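3.2 Receiver effort and the trouble with quiet reefs

Acoustic tagging is often described as a way of following fish. In practice it is a way of following receivers, most of which sit on a mooring and hear nothing for weeks. Our array at the Barredo shelf edge held 39 of them, set along the drop-off and across the two sand channels where gray reef sharks had been seen by spear fishers, dive guides and one earlier survey that gave no depths. We tagged 62 animals. The array did its part by recording a great many boat engines.

A detection was kept only if the same tag was heard twice within an hour at the same receiver. This is a strict rule, and it cost us 507 detections that we would have liked to keep, including the only record of an adult female at the northern channel. We looked at that record for a long time and then threw it out with the rest.

Range testing was repeated in March, when the swell on the Lokomau side drops enough for a small boat to hold position. Detection range there fell sharply after dark. The likely cause is snapping shrimp, which are loud, numerous and indifferent to study design. Night detections on the Lokomau side were therefore weighted by the hourly range estimate, while those on the Barredo side, where shrimp noise was lower, were left alone. Readers who would prefer a single correction for both sides have our sympathy, as we began with one.
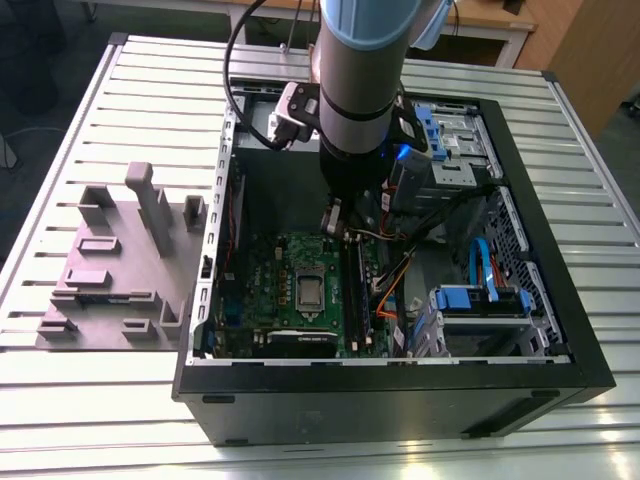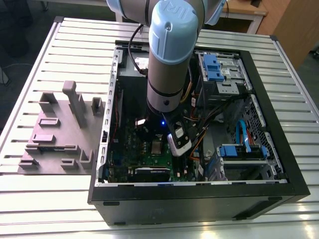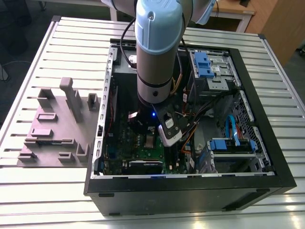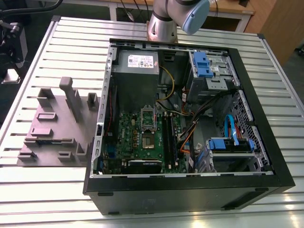
Figure 4. Open desktop computer tower lying on its side on an aluminum worktable.

Residency was scored as the number of days on which an animal was heard, divided by the days between tagging and its last detection. The index flatters sharks that leave early. An animal heard on each of its first three days and never again scores a perfect one, and by this measure the most faithful resident of the reef is a juvenile male we have not met since. We report the index anyway, for comparison with older work, and give beside it a second version that divides by the full life of the tag. The two disagree most for juveniles.

Depth came from pressure sensors in the larger tags. The sensors drift, always toward the deeper side in our case, and before correction they placed several sharks well inside the seabed. Each record was re-zeroed against the shallowest reading in a moving ten-day window, which assumes that every animal comes near the surface at least that often. We think this is fair for blacktips. For gray reef sharks it is a guess, and depths for that species should be read as such.

The Diltisside moorings were treated separately. Two of the receivers there had been lifted by fishing gear and put back, politely, in the wrong place. Detections from the period of doubt were assigned to the channel as a whole and left out of the movement network in Section 3.3.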